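Drinorell arm: questions from builders

How big a table do I need?
The Drinorell reaches 3 feet. Bolt the base down before you power it up.

Which gripper fits?
The Uveck two-finger kit fits without an adapter. Print the fingers solid, and allow 176 minutes for the pair.

What should it practice on?
Start with dishes. A deep bowl and a shallow plate need different approach heights, and you will find mistakes in your Z offset quickly.

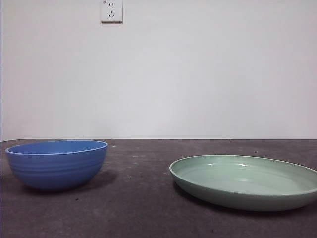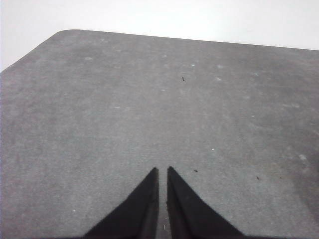
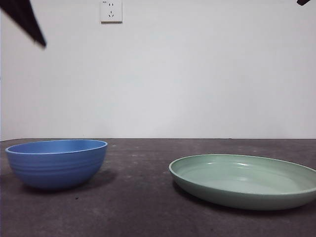 Does it need a wrist camera?
Sârbu wrote in to say the arm ran fine for a month on the side camera alone, but picking up a plate by its rim only became reliable after a second one went on the wrist.

The fingers close unevenly. What is wrong?
Usually the left servo horn is one tooth off. Remove it, send both servos to 1,468 and refit.

Where do I get the belts?
Killton sells them by length. Order 121 teeth for the shoulder.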